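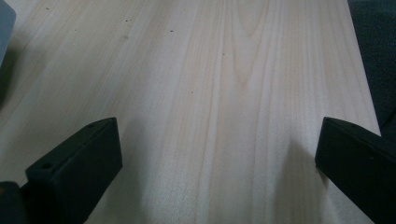 La madera clara vuelve a la mesa de trabajo

Reportaje | Buscar en la revista Introduzca su búsqueda

Tiempo de lectura: 6 minutos

Durante años, los catálogos de mobiliario ofrecieron sobre todo tonos oscuros. En las tiendas de Prundulbridge el cambio se nota desde agosto. Los tableros pálidos, de color crema y sin barniz a la vista, ocupan ahora la entrada de Odera, un almacén de 700 metros cuadrados que antes les dedicaba un rincón.

El comprador que elige una superficie así suele mirar primero el color. En el almacén recomiendan mirar la veta. Cuando el corte pasa cerca del centro del tronco y en paralelo a él, las líneas dibujan arcos apuntados, uno dentro de otro. Los carpinteros lo llaman veta catedral. A los lados del dibujo las líneas se separan y corren casi rectas a lo largo de la tabla.
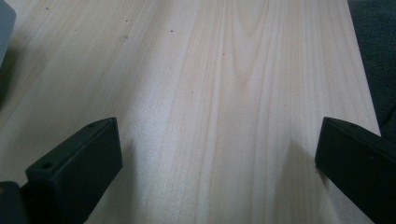
Motas, polvo y marcas

En una superficie tan clara se ve todo. Un punto oscuro del tamaño de una cabeza de alfiler, que en un nogal pasaría inadvertido, destaca desde lejos. Puede ser suciedad o parte de la propia madera, y conviene averiguarlo antes de lijar. Se pasa un paño seco en el sentido de la veta. Si el punto sigue ahí, se prueba con la uña y luego con un paño apenas humedecido.

El taller Stidwood, que prepara tableros por encargo, desaconseja los estropajos y cualquier producto con color. También pide no apoyar tazas calientes ni macetas sobre madera sin tratar. Una mancha de café reciente sale a veces con lija fina; una de hierro o de vino suele quedarse.

Para quien trabaja a diario en la mesa hay acabados mates que apenas cambian el tono. La firma Jonemine vende un aceite con algo de pigmento blanco, a 43 euros la lata, que frena el amarilleo. Se aplican dos manos, con 13 horas de secado entre una y otra, y se prueba antes en la cara inferior.

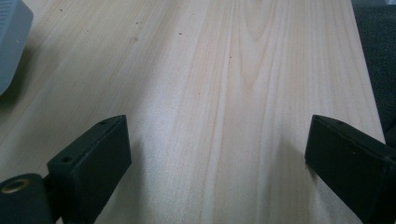 La veta catedral en un tablero de tono claro, con pequeñas motas oscuras en la superficie.

Última actualización: 2020-05-10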